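Home | Data | Methods | Downloads | Contact

Print this page | E-mail this page

# Tannous Valley Honey Color and Moisture Records

Version of 26 March 2022

## Summary

This data set contains color and moisture readings for honey submitted by beekeepers in the Tannous Valley. It is maintained by the Zesireck Institute for Rural Foods. The current release holds 1,020 readings from 398 samples. Each sample was given a number on receipt, and the names of the submitting beekeepers have been removed.

## Files

- `samples.csv`: one row per sample, with district, harvest month, and main forage plant as stated by the beekeeper
- `readings.csv`: one row per reading, linked to the sample by `sample_id`
- `districts.csv`: codes for the 8 districts covered

All files are comma-separated and use UTF-8. Empty cells mean that no value was supplied. A zero is a measured zero.

## Color readings

Color was recorded on the Pfund scale, in millimeters. Samples showing crystals were warmed gently in a closed jar and allowed to return to room temperature before reading. Readings taken before this rule was adopted in February are marked `old` in the `method` column and should not be pooled with later ones.

Color words supplied by beekeepers are kept in `color_stated` exactly as written, including spelling. "Amber" was used for a wide range of honeys and is a poor guide to the measured value.

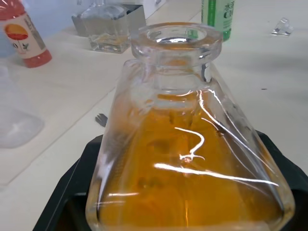

## Moisture readings

Moisture is given as percent by weight, to one decimal place. There are 535 moisture readings; the remainder of `readings.csv` is color. Where two readings of the same sample differed by more than 0.4, a third was taken and all three were retained. Users who need a single figure per sample should take the median.

## Known problems

The Jelesik district sent more samples than any other, and valley-wide averages lean toward its clover honeys. Forage plant was not checked by pollen count. Some late samples from Ninda have no harvest month.

## Terms of use

The files may be copied and reused for any purpose, provided the Zesireck Institute for Rural Foods is credited and the version date is stated. Corrections should be sent to the data office and should quote the `sample_id` of each affected row.

Back to top | Print this page | E-mail this page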